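Skavton Shelf Bracket, Heavy Pattern

Home > Storage > Brackets and Supports > Skavton Heavy Pattern

In stock. Usually leaves our warehouse in 2 working days.

The Skavton Heavy Pattern is a fixed steel bracket for open shelving in pantries, laundry rooms, garages and workshops. It has a diagonal brace welded at both ends and a flat top plate with four screw holes. We have carried it for several years and it is the bracket we sell most of to people fitting out a whole wall at once.

Sold singly or in boxes of 12. Screws are not included.

Specifications

Material: mild steel, powder coated
Finishes: black, white, light gray
Shelf depth: 10 to 14 inches
Rated load: 147 lb per pair, evenly spread, fixed to studs
Wall plate holes: three, countersunk
Top plate holes: four, countersunk
Country of manufacture: Mexico
Item number: SK-56

The rated load is for two brackets fixed directly into wood studs with 3 inch structural screws. It does not apply to drywall anchors of any type. If your studs are not where you want the brackets, fix a horizontal board across the studs first and mount the brackets to that.

Choosing a spacing

Most houses have studs at 16 inches on center. For light goods such as linens, paper towels and empty jars, a bracket on every second stud is enough with a 3/4 inch board. For canned food, paint, tools or books, put one on every stud. Particleboard sags sooner than plywood or solid lumber, so go to every stud with particleboard whatever is going on it.

Leave the end of the shelf no more than 6 inches past the last bracket. Longer overhangs tip when something heavy is set down at the end.

Fitting

Mark a level line for the underside of the shelf. Hold the first bracket to the line and mark the top hole only. Drill a pilot hole, drive the top screw most of the way in, then plumb the bracket and mark the other two. Do the far end next and stretch a string between them for the brackets in the middle. Tighten everything before the board goes on.

The top plate screws should be shorter than the thickness of the shelf. We suggest 5/8 inch for a 3/4 inch board.

Finish

The coating is a low sheen powder coat. The light gray was changed last August to a slightly warmer shade, and all stock we ship now is the new one. If you are adding to an older wall of gray brackets, order one first and check it against what you have. Black and white have stayed the same.

Scratches from a driver bit can be touched up with any enamel metal paint. Clean with a damp cloth. The bracket is meant for indoor use and will rust at the screw holes if it is left outdoors.

Baskets and bins on open shelves

Customers often ask how far apart the shelves should go. Measure the tallest thing you plan to store and add 3 inches so you can get a hand over the top. Woven baskets need a little more, as you will be tipping them forward to see inside.

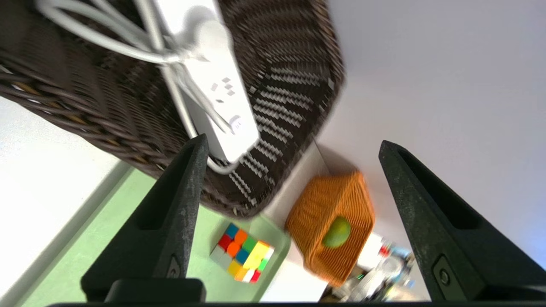 Measure baskets at the rim as well as the base. Many are wider at the top, and a row that looks fine on paper will not fit side by side. A basket can stick out an inch or so past the front of the shelf without trouble, but a 10 inch board is too narrow for most of the larger ones and we would go to 14.

Customer comments

"Put up three rows in the garage. Holes lined up and the welds are clean. Would have liked screws in the box." Eliseo Orozco

"Good bracket. One of mine had a chip in the white coating and they sent another." Xóchitl Galindo

"Heavier than I expected. Check your shelf depth before ordering, mine was 16 inches and I had to cut it down." Lachlan Stubbs

Related items

Alvarado Light Pattern bracket, for shelves up to 8 inches
Denduvus structural screws, 3 inch, box
Pradance pine shelf board, unfinished

Returns

Unused brackets can be returned within 30 days. Full boxes must be unopened. Prices on this page were last updated Thu 25 April.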